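Storage > Shelving > Cubby Units

Josside Cubby Shelf, Light Wood

The Josside is an open cubby unit for a hallway, den or home office. It ships flat and goes together with the 6 mm hex key in the box. Each compartment holds up to 4 kg -- enough for a row of paperbacks or a small framed print.
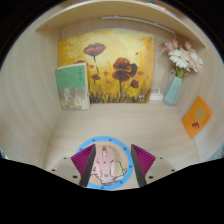
Fitting the Divider

The Divider is sold separately, item 177. Slide it in from the front until it meets the back panel. It can be moved later without tools. Two Dividers will fit side by side in the wide version, item 871, but only one in the standard.

Wipe with a damp cloth and dry right away. Do not use wax or spray polish. Fix the unit to the wall with the bracket supplied, including when it stands on carpet.
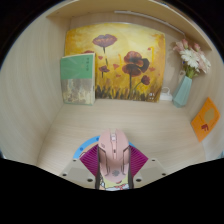
Sulemana wrote that the bracket screws were too short for plaster walls and that longer ones from the Selero shelf kit fit the same holes. Both kits now ship with the longer screws.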